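Brukisdale Food Heritage Center
Call for Participants: Root Vegetable Sorting and Table Service Study
Iltside Road Kitchen, Clorkden

14 shares | 3 comments

The Brukisdale Food Heritage Center invites adults living in or near Clorkden to take part in a study of how people sort, handle and set out fresh produce at a household table. Sessions will be held in the Center's teaching kitchen and will continue through the end of February. No training in cooking or food service is required. The Center is seeking 60 participants in all, and places will be filled in the order in which complete applications are received.

Background

The Center was founded to record the everyday practices of home kitchens in the Brukisdale valley. Its collection now holds 3,902 items, including handwritten recipes, market ledgers, tablecloths, serving pieces and recorded interviews. A great deal is known from these materials about what local families ate. Much less is known about the work that came before the meal: which pieces were set aside for soup, which were trimmed and kept, which went to the animals, and how those decisions were made at the table.

The present study, named for the late market gardener Brandão whose ledgers form the core of the collection, is intended to fill part of that gap. Participants will work with small pieces of ordinary produce on a cloth-covered table and will place them according to their own judgment. There are no correct arrangements, and participants will not be graded or compared with one another.
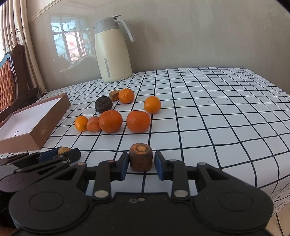 A piece of carrot upright on the checked cloth, with other produce set out behind it.

What participants will do

Each participant will attend two sessions. On arrival, participants will wash their hands, put on an apron and be shown to a place at the table. A member of staff will bring the produce, which varies with the season and with what the market growers have delivered. Carrots are used throughout the study. They are supplied unpeeled, and participants should expect skins that are dark or marked in places.

In the first session, participants will sort the pieces into groups of their own choosing and will then explain the groups aloud. In the second, they will be given a short written card describing a household meal, such as a broth for a large family or a cold plate for two, and will select and lay out pieces suited to it. Participants may pick up, turn, smell and stand the pieces in any way they wish. Knives are not used in either session.

The tables are dressed with a white cloth printed with a grid of thin black lines. Participants are asked not to pull or straighten the cloth once a session has begun, as the position of each piece is recorded against the printed lines. If the cloth shifts by accident, a member of staff will make a note of it and the session will go on.

Sessions begin at 9:30 a.m. and 1:30 p.m. Each lasts 90 minutes, with a break at the midpoint. Tea, coffee and bread are provided. Participants who arrive more than 15 minutes after the start will be offered another session, where one is available.

Who may apply

Applicants must be 18 years of age or older and able to follow spoken instructions in English or Portuguese. The Center welcomes applicants of all ages above the minimum and particularly encourages applications from the following:

— persons who regularly cook for a household of four or more
— persons who have grown vegetables for sale or for home use
— persons who do little or no cooking at present

Persons with an allergy to any root vegetable, or with broken skin on the hands, should not apply for this round. The kitchen is on the ground floor and may be reached without stairs. Participants may work seated or standing, and table height can be adjusted on request.

Payment

Participants will receive $60 for each completed session. Travel within Clorkden is not reimbursed. Participants coming from outside the town may claim the cost of a bus ticket on presentation of the receipt. Payment is made by check within 30 days of the second session. A participant who withdraws after the first session will be paid for that session in full.

Records and privacy

Sessions are recorded for research use. Spoken explanations will be transcribed and stored without the participant's name. Recordings will be added to the Center's collection only where the participant has given separate written permission, and this permission may be withdrawn at any time before the collection catalog is next issued. Declining permission has no effect on payment or on participation.

How to apply

Application forms may be collected from the front desk of the Center or requested by mail. Applicants are asked to give their name, a daytime telephone number, their preferred session time, and a statement of no more than 300 words on how produce is bought, stored and prepared in their home. The statement need not be polished — plain notes are acceptable.

Completed forms should be addressed to Vitória Falcão, Study Coordinator. Questions about the collection, or about the use of recordings, should be directed to Rui Meireles, Keeper of Collections. Applicants will be informed of the outcome in writing. Those who cannot be placed in this round may ask to have their details kept for later studies.

14 shares | 3 comments | Leave a comment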